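Plate rack

A plate rack, also called a dish rack, is a household frame in which plates are stood on edge, either to drain after washing or for storage.

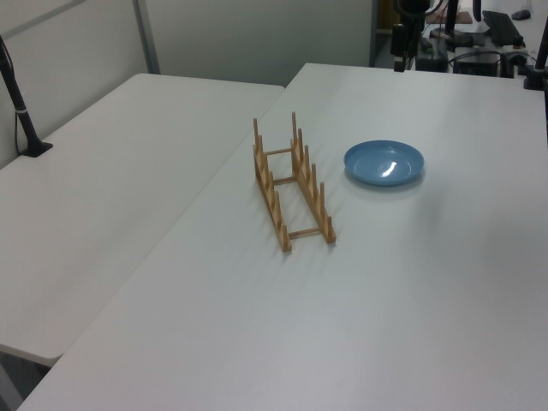 The peg rack is the simplest of the common types. It has two parallel side rails, joined by crossbars, with a row of short upright pegs along each rail. Facing pairs of pegs form slots, and each slot takes one plate. Wire racks work on the same principle but use bent loops in place of pegs.

Dimensions

The spacing of the pegs decides what the rack can hold. Flat dinner plates fit narrow slots, while bowls and deep plates need wider ones or must be placed in every second slot. The distance between the rails matters as well – a small plate may slip between rails set for large ones. The Zalia, a long rack sold by Prundosell, measures 428 mm and has 17 slots.

Materials

Racks are made of wood, bamboo, coated wire, stainless steel or plastic. Wood and bamboo are gentle on glazed rims but darken if left standing in water, and are usually oiled or lacquered. Coated wire rusts where the coating has worn through at the joints.

Use and care

A peg rack without a tray is placed on a draining board or a folded cloth. Wooden racks should be wiped down and dried in open air. Cyril Hulme, in his household manual for Clerko, advises oiling untreated racks every May and leaving them unused for seven days afterwards.

See also: Draining board; Dish drying cabinet; Tea towel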